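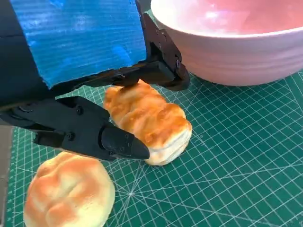

*Fig. 1. Bread, a long roll and a round bun.*

# Why Bread Goes Stale, and What People in Skanbridge Do About It

Food Science elective, November
Florence Kowalchuk, Nelly Ticona, İlker Akyol, Seul-gi So
Project adviser: Imani Odera

## Where the idea came from

Nelly's grandmother keeps her bread in a tin. Seul-gi's family keeps theirs in the freezer, already sliced. İlker's father puts it in the fridge and will argue with you if you say that's wrong. We started talking about this at lunch and it went on for the whole of lunch, and by the time we got to class we had our topic!

Our question was: what is staling, and which of the ordinary ways of storing bread at home slows it down the most? We also wanted to know what people do with bread once it has gone hard, and that part ended up being our favorite. It grew so much that it has its own section.

## What we thought before we started

All four of us believed that stale bread is dried-out bread. It makes sense. It's hard, it's crumbly, it feels dry in your mouth. We wrote this down as our starting hypothesis: bread that loses the most water will be the stalest.

Our reading changed our minds pretty quickly. Flour is mostly starch. When dough bakes, the starch granules take up water and swell, and their neat inner structure gets loose and jumbled. Fresh soft bread is full of this jumbled starch. As the loaf cools and sits, the starch molecules slowly line up again into small crystals, and the crumb gets firmer. The word for it is retrogradation, and we have all been using it far too much around the house. It can happen even when the bread is sealed up and hardly any water gets out.

So there are really two processes going on at once. One is drying, where water leaves the bread. The other is the starch firming up, where the water mostly stays inside but moves around. Some of it shifts from the crumb to the crust, and that explains why a crackly crust can turn leathery overnight while the inside gets tougher.

The surprising part is temperature. Starch firms up faster in a refrigerator than on a kitchen counter. In a freezer it nearly stops. İlker read this paragraph out loud to his father and reports that the discussion is continuing.

## How we did it

We used plain white loaves from Kaimal, the bakery by the bus station, each sold as a 600 gram loaf. We picked them up early on a Saturday so that everything came from the same bake. The woman at the counter asked what we were doing and then told us to come back and tell her who won, which we did.

These were our storage methods:

- paper bag on the counter
- plastic bag, closed with a twist tie, on the counter
- cotton cloth on the counter
- metal tin with a lid
- plastic bag in the refrigerator
- plastic bag in the freezer

Every loaf stayed whole until it was tested. We ran the test for nine days in Florence's kitchen, because her house has the steadiest temperature and also because her mother said yes. Each evening we cut a slice from the middle of every loaf and put the cut ends back together. Frozen slices were left to thaw in a closed bag before tasting. (The frozen loaf was the hardest to cut. Next time we'd slice it first, like Seul-gi's family does.)

For each slice we did a squash test and a taste test. In the squash test we set a jar of beans on the slice, waited, took it off, and looked at how far the bread sprang back. In the taste test, two of us tasted with eyes closed while the other two handed over the pieces and wrote down scores. We swapped jobs every evening. We also weighed the loaves on a kitchen scale before and after cutting, so we could separate the weight of the slice from the weight of the water lost.

We stopped tasting a loaf as soon as there was any spot on it that could be mold. Ms. Odera was firm about this and she was right.

## What happened

The paper bag loaf had the best crust on the first evening, by far. It was wonderful. By the next evening it was already sliding, and it lost more weight than any other loaf in the test. This one fits our old hypothesis nicely: it dried out, and it was hard.

The plastic bag loaf on the counter hardly lost any weight, and it stayed soft enough for sandwiches a good while longer. The crust went limp on the first night, though, and it was also the first to grow mold. Keeping the water in keeps the bread soft and makes it a very comfortable place for mold. You don't get one without the other.

Cotton cloth came out in between, and we had a lot of fun with this one because people have such strong feelings about it. A cloth lets some water vapor pass through, so the crust keeps more of its bite than it does in plastic, and the crumb dries more slowly than it would with the loaf sitting bare. How you wrap it makes a difference.

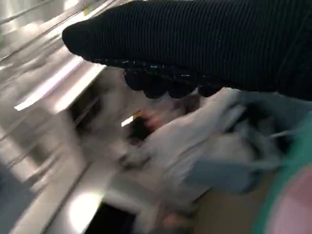
Wrapping was the step where the four of us were least consistent, and the numbers show it. On evenings when Florence wrapped the loaf she folded the cotton tight and tucked the ends under, and the overnight weight loss was small. When the rest of us did it, the loaf got dropped into a loose heap of fabric. A cloth left crumpled, the way the white one is here, holds its folds open and air gets in through the gaps. We only noticed this when Seul-gi compared the weights with the list of who had cleaned up that night. If we did the project over we'd pick one way of folding and have everybody practice it.

The tin was very close to the plastic bag for softness, with a slightly better crust. Nelly's grandmother was not surprised.

The refrigerator loaf is the one we want to talk about the most. It lost very little weight, and it had no mold on it at any point in the test. But in the taste test it scored as "old bread" earlier than both the tin and the counter plastic bag, and in the squash test it stopped springing back early too. This was the clearest evidence against our hypothesis. A loaf that had kept its water was firmer than one kept at room temperature in the same kind of bag. The reading had told us to expect it, and we were still thrilled when it showed up in our own notebook.

The freezer loaf was the winner. On the last evening a thawed slice was scored as nearly fresh by both tasters. Its crust flaked a bit, and that's our only complaint.

## The toaster experiment we didn't plan

Near the end we had a lot of firm bread, so İlker sprinkled a piece of the refrigerator loaf with water and warmed it in the oven. It came out soft! We had read that heating breaks up the starch crystals again, but reading it and eating it are different things. It only lasts a short time. Once that piece had cooled on the counter it was firmer than before, which fits with the heating having driven off more of its water.

The trick did nothing much for the paper bag loaf, even with water sprinkled on. Our guess is that too much water had already gone from the middle.

## What people do with hard bread

We put a sheet of paper up in the hallway and asked people at school and at the Dedel Street market to tell us what happens to old bread in their homes. Here are the answers we liked best, more or less in the words we got:

- Soak it in milk and egg and fry it. (This was the most popular, under many different names.)
- Tear it up for tomato salad with a lot of olive oil.
- Garlic soup with bread at the bottom of the bowl.
- Dry it all the way in the oven and crush it for crumbs. One person keeps the crumbs in an old Clirkuton cocoa can that is older than she is.
- Meatballs. "You can't make them without it."
- Bread pudding with raisins, and a separate answer in different handwriting that says NO raisins.
- Cubes in the pan with butter until they're crisp, then on top of anything.

We noticed that hardly any of these recipes work well with fresh bread. Fresh bread falls apart in soup and turns to paste in egg. The firmness we had been measuring as a fault for the whole project is what the cook wants there. Nelly made the tomato salad for our presentation from the last of the paper bag loaf, which we had dried in the oven early on and kept in a jar, and the bowl came back empty.

## Things that could have gone better

We had one loaf for each method, so a single odd loaf could have changed a result. Cutting a slice every day also exposes the bread to air in a way that might be harsher than real life, or might be exactly real life, depending on your family. Our tasters were us, and even with eyes closed it was easy to guess which piece had been in the fridge because it was colder. We started letting the pieces warm up first after Florence pointed this out, but by then we had two evenings of scores we don't fully trust. They're marked with a star in the notebook.

We only tested white bread. The counter lady at Kaimal says rye is a completely different animal and keeps much longer, and we would love to find out.

## What we'd tell you to do

If you'll finish the loaf today, leave it in the paper. If it will take a few days, use a tin or a bag on the counter, and look it over for mold. If it will take any longer than that, slice it and freeze it on the day you buy it. Keep the fridge for bread you're planning to toast.

## Thank you

To Ms. Odera for the kitchen scale and for reading two drafts, to Florence's mother for the use of the counter, and to everyone who wrote on our hallway sheet. The sheet is still up next to the library door, and there's space at the bottom if you have a recipe.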